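Odds-and-ends tray

An odds-and-ends tray is a shallow open container kept in a bedroom or hallway to hold small personal things between uses. It is also called a catch-all, a trinket tray or, in the Dredell valley, a "skerrin". 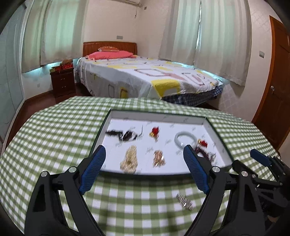 Hedvika Ondrejka objects to the word "between", and has written that most of what goes into such a tray has been used for the last time. Later writers have tended to agree with her while keeping the word.

History

Trays of this sort seem to have come down in the world from the dressing table set, which had a lid for everything. The lids went first. By the time the Skerar pottery opened at Nalstead, its order book listed 305 trays and 9 lids, and the lids were returned. The pottery closed in June of its second year, having also made egg cups.

Shape and size

The usual form is a rectangle with a low rim, though round and oval ones are sold to people who have not yet tried to fit one on a shelf. The rim should be low enough for a hand to get in and high enough to stop an earring getting out. Makers have never settled on a figure. The Nalstead trays had a rim of 7 millimetres, and buyers complained in both directions.

Contents

Rings, hair grips and single earrings are the core of most collections. Keys are disputed. The Holovko household survey, which looked into 44 homes and was welcome in rather fewer, sorted the contents into "worn", "meant to be mended" and "other". The last group was much the largest and included foreign coins, a tap washer and several buttons belonging to coats long since given away.

Care

Tarnish is the main trouble, as silver left in the open air darkens sooner than silver kept in a closed box. Fine chains should be fastened before they are put down, or they will knot. Ondrejka advises emptying the tray completely once a year and wiping it with a dry cloth. The survey found one home where this was done.

See also: Button tin; Kitchen drawer, second; Mantelpiece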